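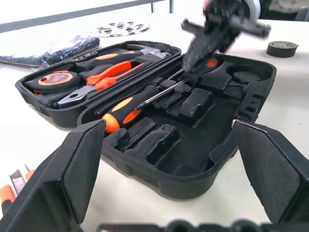

When the Arm Crushes the Tool Case: Workshop Tips for Packing and Unpacking by Robot

Molded cases are hard on robot arms. The pockets are tight, the plastic is black on black, and the tools sit at angles that suited whoever designed the lid. We run a two-arm bench in the Gurnitz workshop, and in February the left arm pushed straight through the floor of a case while reaching for a screwdriver. The case cost little. The finger pad and the wrist sensor did not.

What went wrong

The arm had been told the tray was 3 mm deeper than it was. Someone had swapped in a new case from the same maker without measuring it again. The fingers closed on the handle, the tips were already touching plastic, and the controller read the contact as a weak grip. It pressed harder. The log shows 1,344 cycles without trouble on the old case and 2 on the new one.

The force limit should have stopped it. It had been raised the week before for a stiff pair of pliers and left there.

Before you start

Measure every case, even if it looks the same as the last one. Check the depth at both ends of the tray, as thin cases bow in the middle.

Fix the case to the table. A strip of double-sided tape under each half is enough. An open case has two halves that can shift separately, and a lid lying back on its hinge will rock when an arm leans on it.

Take out anything with a blade and put it in by hand at the end. If a utility knife has to stay on the bench, pull the blade all the way in. Our rule used to be "keep it off to one side," and that was a bad rule.

Clear bags, cloths and loose rolls of tape out of the reach of both arms. Soft things catch on toothed grippers and get dragged.

Setting the grip

Pick screwdrivers up by the handle, close to where the shaft begins. Gripping the shaft lets the handle swing down and hit the divider.

Lift a hammer near the head. The Trudex pads we use will hold one by the grip, but it turns in the fingers on the way up.

Set the force limit per tool and have it drop back to the low setting after each pick. Do not trust yourself to remember.

Keep one arm parked while the other is down in the tray. Wide fingers take up more room than the planning screen suggests – ours touched twice before we added the rule.

If it jams

1. Hit the stop button. Do not grab the case.
2. Wait for the brakes to click on both arms.
3. Open the fingers using the hand control, a little at a time. A pinched tool can spring out, so wear eye protection.
4. Back the arm straight up. Moving sideways tears the pocket.
5. Look over the finger pads and the wrist cable before you restart.
6. Run the first pick again at slow speed with an empty case.

Keep a spare set of pads in the drawer under the bench. The part number for ours is 935, and they take a small hex key.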